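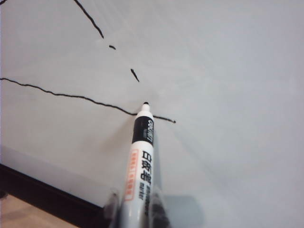
酸面团在冰箱里放久了，表面那层灰色的水要不要倒掉？我的做法是不倒，搅回去，喂一次粉再看；颜色发粉发橙的才整罐扔。

首页 | 笔记 | 配方 | 面粉 | 窑炉 | 联系

阅读时间：4 分钟

打印本页 | 用邮件发送

七月，烘焙间笔记，早上五点半开始写

昨晚室温一直没降下来，进门就闻到酸味，比平时冲。三号罐顶到盖子了，边上流了一圈，擦了半天（下次换高一点的罐子，这话我六月也写过）。一号罐还行，气泡细，拉起来有筋。二号罐是用 Mallov 的黑麦喂的，塌了，中间凹下去一块，估计半夜就过了峰值。

今天主要想弄明白一件事：夏天到底该减酵种还是降水温。Agnes Rankin 一直主张减酵种，她那边的厨房朝西，下午热得像蒸笼，减到粉量的 10% 照样做得出来。我试过两回，味道是干净了，可是组织偏紧，切开不太好看。所以今天反过来，酵种量照旧 15%，水换成冰箱里的，搅拌缸也提前冰了一会儿。

出缸的面温比昨天低，手摸着就知道，凉丝丝的，不粘。盐是后加的，加完面团会突然收紧，每次到这一步我都怀疑自己放多了，翻回去看秤上的记录，没放多。

折叠三次，第一次面团还懒洋洋的，摊开就不动；第二次开始有劲；第三次我其实想省掉，Mio 路过戳了一下说再来一次吧，那就再来一次。折完很漂亮，边缘鼓鼓的，亮！

面粉这边记一笔：Forsyth 新到的那批高筋吸水比上一批差，同样的水量，面团明显软。袋子上的蛋白质含量没变，也许是储存的问题，也许就是新麦。先少加一点水用着，等 Mio Shibata 那边的对比出来再说，她拿同一批粉在做吐司，条件比我稳。Pronell 的全麦没毛病，就是麸皮粗，泡一晚上再用，不然割嘴。

九点多整形。四个圆的两个长的，长的那两个我收口没收好，底下有条缝，进发酵篮之前又捏了一遍。篮子撒的是米粉，上回撒面粉粘得一塌糊涂，Agnes 笑了我一个礼拜。

烤的时候先送了两个圆的，炉子预热得够久，蒸汽也给足了，开盖那一下耳朵翘得很高，我差点喊出来。另外两个圆的稍微晚了一点，割口浅，爆得一般。长的果然从底缝那里裂了，歪着身子，味道倒是一样的，留着自己吃。

凉透了才切（忍住了）。气孔比昨天开，不算大，但是匀；酸味在后面，不抢。皮脆，过了中午有点回软，这个天气没办法，回炉烤几分钟就好。

跟昨天比，我更喜欢今天的。不过今天早上本来也比昨天凉快一点，所以不能全算在冰水头上，还得再做一轮。

明天要做的：
- 三号罐换高罐，盖子别拧死
- 二号罐连喂两顿，黑麦减半
- 同一缸面分两份，一份冰水，一份减酵种，放在一起发
- 割口再深一点，刀片该换了
- 问 Agnes 她的 10% 是按总粉算还是不含酵种里的粉算，我可能一直理解错了

米粉快见底了，下单的时候顺便带两袋粗盐。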